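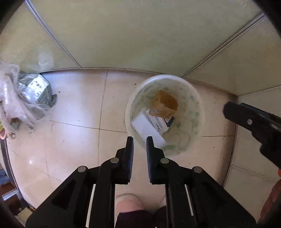

Chapter 4

Showing a Robot What to Do

Learning goals

By the end of this chapter you should be able to describe the main ways a person can show a robot a task, name the parts of a hand-held gripper, and plan a short recording session in an ordinary home.

4.1 Programming and showing

A robot on a factory line is usually programmed. Someone writes down each position, and the arm goes back to those positions all day. The method works well when every part arrives in the same place. Houses are different. Tidying a bathroom involves cartons, bags and cords that lie at a new angle each time, and writing a rule for every angle would take years.

The other choice is to show the task. A person performs it, the movement and the camera view are recorded, and a computer model is trained on the recordings. Each recorded performance is called a demonstration.

4.2 Remote control

In remote control, or teleoperation, the operator moves a robot from a distance with a joystick, a headset or a matching pair of arms. The recording comes straight from the robot's own joints. The drawback is that the robot has to be on site, and the operator feels little of what it touches. Eliseo Cervantes taught new operators at Bistomex and set aside 2 full days for practice before he kept any of their recordings.

4.3 Hand-held grippers

A hand-held gripper leaves the arm out. The operator carries the fingers and a camera to wherever the work is, and closes the jaws with a trigger or lever. Some have ribbed pads on the fingertips for a better hold. A kitchen counter is a common place to work, and the operator should look it over for glass, open flames and power cords before starting.

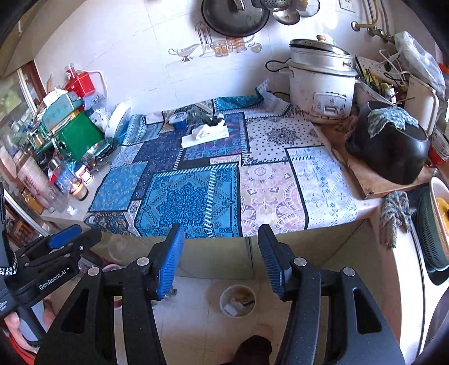 4.4 Case study: the Egan homes

In January, Stellodcombe set out to record household tasks in 4 homes in Egan. The plan called for 200 demonstrations. The crew finished with 481, and labelled each one by room and task. Failed grasps were kept in a separate folder.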